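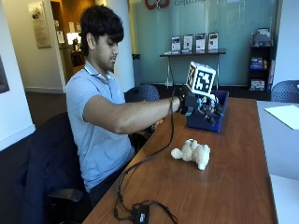
Mixed bins are a false economy, and most shared workrooms would run better without them. By a mixed bin I mean any open container that takes whatever is left on the table at the end of a session. The usual specimen is a low-sided blue plastic one like that on the long wooden table, with small mechanical and electronic components heaped in it until they stand up past the sides, dark grey and black with flecks of teal, yellow and white. Dark parts on dark parts are the worst case for a person searching by eye. The hand ends up doing the work, and the hand is slow.

I kept a log of this in the shared workroom at Stosidville from July onward. There were 199 retrievals from mixed bins. The median time to find a named part was 50 seconds. From divided trays on the same shelf it was 4 seconds. The parts were the same parts. The only variable I changed was whether each kind had its own compartment.

The standard objection is the cost of sorting. Dwayne Whitfield put it to me in writing: the room holds 2542 loose items, and somebody would have to handle every one of them. He is correct, and the cost is real. It is also paid once. The search cost is paid at every retrieval, by whoever happens to be sitting down, and it never appears on a timesheet.

A second objection is that trays drift back into disorder. They do, if the compartments are cut too fine. The Calloway room tried a separate cell for each length of screw and abandoned it. Coarse categories hold up better: fasteners, connectors, boards, moving parts. Skima trays with movable dividers suit this well enough, and the older Drener ones will do if the lids are left off.

The table surface needs a rule as well. A soft toy lying midway along a bench does little harm – it is pale, large and easily seen against red-brown wood. A black cable running loosely over the same wood takes up far more usable area than its volume suggests, and small parts stop against it. Cables should be coiled at the near edge or clipped along the side. Soft goods can have a shelf.

I would keep one mixed bin per room, small, and emptied before the door is locked. Anything larger becomes storage. The Stosidville bins are due for replacement, and my request is for trays.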